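Stundex: stair and ramp perception for outdoor mobile robots

README, release 11

Stundex takes single camera images of outdoor stairs and returns a labelled terrain map that a step planner can use. It was written for legged and tracked machines that have to decide, before they reach the first riser, whether to take the steps, take a ramp, or stop. It runs on the robot's own computer and needs no network connection.

The package has three parts. Pirnach is the segmenter. It gives each pixel one of eight classes: tread, riser, ramp, rail, wall, plant, sky, other. Baluyot fits planes and step edges to those classes and works out pitch and step height. Jirkton is the planner interface, which turns the fitted model into a cost grid and a list of allowed approach lines. Each part can be run alone from the command line. Most users call Jirkton and let it start the other two.

What is in the data folder

The folder holds 1748 still images with class masks. All were taken outdoors in daylight with a fixed camera and a wide lens. Lens curvature has been left in. Pirnach was trained on curved images and does worse on straightened ones, so please do not undistort before calling it. Baluyot does its own correction once the classes are known, using the lens file named in the config.

Masks were drawn by hand at full size and then checked by a second person. Where the far end of a flight could not be split into single treads, the whole stretch is marked "tread, merged". Baluyot ignores merged areas when it fits step height and uses them only to set the direction of the flight. Do not convert them to plain tread. An early user did this and got step heights that shrank to nothing with distance.

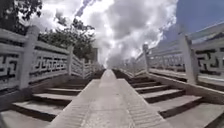 Ramps that run between two flights need the split_flight option. With it off, Baluyot tries to join the treads on both sides into one set of edges and draws them straight across the ramp. With it on, each side is fitted separately and the ramp gets its own plane. The option is off by default, as it adds a second fitting pass and most sites do not need it.

Surface texture on a ramp is the other common source of trouble. Closely spaced grooves running across the slope look a lot like distant risers to any edge detector. Pirnach handles most of these, but on grooved stone it still marks thin bands of riser inside the ramp. Set min_riser_px to 10 or more to remove them. Going above 25 will start to remove real risers in the upper part of the flight.

Carved or pierced railings are labelled as rail in full, gaps included. The planner must never see a gap in a balustrade as free space, so the masks are filled to the outer edge of the panel. If you are training for a different purpose, such as counting posts, these masks are not suitable.

Running it

Call stundex run with the path to a config file. The config names the lens file, the input folder and the output folder. Output is one cost grid and one text report per image. The report lists the classes found, the fitted pitch of each plane, and any warnings. A warning of "far end lost" means that the top of the flight could not be found, usually through glare or haze near the horizon. The grid is still valid up to the last fitted edge - everything past that is set to unknown, and Jirkton will not plan into it.

Coordinates in the grid are in metres from the camera base, with x forward and y to the left. Older releases had y to the right. Scripts written for release 9 or earlier need the sign changed.

Known limits

Wet stone is poorly covered. So are night scenes and snow, which are not in the data at all. Pale stone against bright cloud can cause the top rail to be marked as sky, and the fault tends to flicker between images when the camera is moving. Averaging the class scores over five images helps on a slow robot.

Stundex does not detect people or animals. They fall under "other", which has a high cost but is not treated as a moving obstacle. Run a separate detector alongside it and merge the two grids before planning.

Step height is only as good as the camera height given in the config. Measure it with the robot standing, at the lens centre, and measure it again after any change to the legs or mast.

Changes since the last release

Separate fitting for split flights was added in May. The lens file format now accepts comments. The old viewer has been removed - use stundex show instead.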